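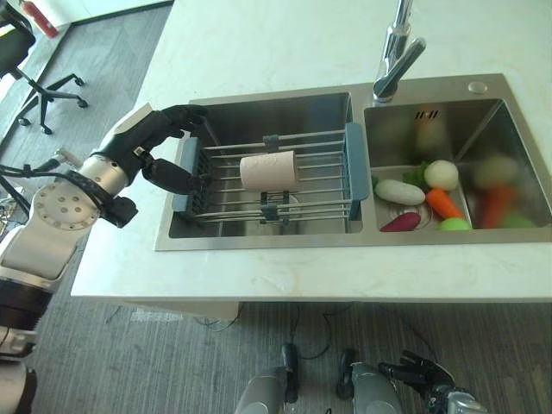
One customer in Cundley wrote to us that she had painted the same chest of drawers three times in one year, and each time the paint came off at the handles. Letters of this kind were the beginning of Flimik, the new furniture paint from Drostholm, which goes on sale in our shop and with our stockists from Sat 24 February.

Flimik is a water-based paint for old wooden furniture which already has a varnish or a wax on it. It is made for people who work at home, in a garage or in a spare room, and who do not own a spray gun. The paint can be put on with an ordinary brush or a small roller. It has a matt finish and very little smell.

Drostholm has repaired and sold used furniture since 2000. In our workshop we have until now mixed our own paint in small batches, and we did not plan to sell it. During last year we gave test tins to 30 households, and asked them to paint one piece which is used every day. Most of them chose a bedside table or a kitchen chair. They kept the piece in use until October and then sent us their notes.

From these notes we made two changes. The first recipe dried too quickly in a warm room and left brush marks on large flat surfaces, for example on the top of a sideboard. The paint now stays open for longer. We also changed the lid, as many testers wrote that the old one was difficult to close again.

The range starts with eight colours. Four are soft greys and greens, two are whites, and there is one dark blue and one brick red. The colours can be mixed with each other. A clear varnish in the same range is called Yensuk, and we recommend two thin coats of it on table tops and other places which get a lot of wear.

Flimik is sold in tins of 500 ml. One tin is enough for a small chest of drawers with two coats. Before painting, the furniture should be washed with warm water and a little soap, and rubbed lightly with fine sandpaper. Loose veneer must be glued first. The second coat can follow on the next day.

For the first delivery we have filled 715 tins. When these are sold, the next delivery will follow in spring. Colour cards painted by hand can be ordered from the workshop without cost.

Stockists who would like to carry the range are welcome to write to the Drostholm workshop in Cundley. Printed instructions are included with each order.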